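Kostent 700 Countertop Warming Drawer

For small restaurants, hotel bars and breakfast rooms. Two pans wide, one drawer high, plugs into a regular wall outlet.

The maker says the Kostent 700 will hold a full dinner service at serving heat "without loss of quality." We sell it, and we'd take that with some salt. Bread rolls do well in it. So do plates, braised meat and anything with a sauce. Fries go limp in any closed drawer, whatever the leaflet says, and a steak keeps cooking.

Power: 1120 watts
Price: $408, drawer pans not included
Controls: one dial, one vent slide
Cleaning: pans lift out, the drawer itself does not

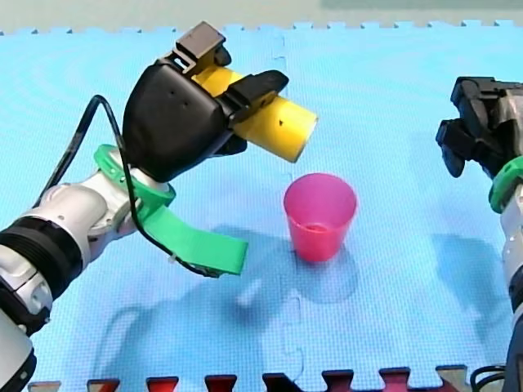 Gülizar Öztürkmen wrote to us that the dial numbers mean very little, and that she ended up putting an oven thermometer in the back corner and marking her own settings on the front with tape. We'd do the same. The dial goes from one to eight and the manual never says what temperature any of those numbers stands for. We have asked. The answer was another copy of the manual.

The "moist air system" is a small tray you fill with water. It helps, if somebody remembers to fill it before the Friday rush. There is no warning light when it runs out.

Do you need the bigger one? The Dirard double drawer costs $1229 and gets suggested to nearly everybody who calls the maker. For a dining room that turns its tables once a night, we can't see what the second drawer would do except hold clean plates. A hotel that serves breakfast over three hours may find a use for it.
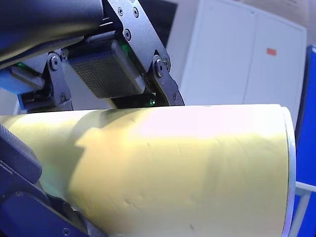

Can the drawer run all day, Nevzat Altıntaş wanted to know, or does it have to rest between lunch and dinner? The leaflet says "continuous use." The warranty card says commercial use is covered for one year and leaves out how many hours a day that means. Get it in writing before you order.

Spare parts: vent slide and dial in stock. Drawer runners on order, usually in by the following month.

Returns accepted unused, in the original carton. Buyer pays the freight back.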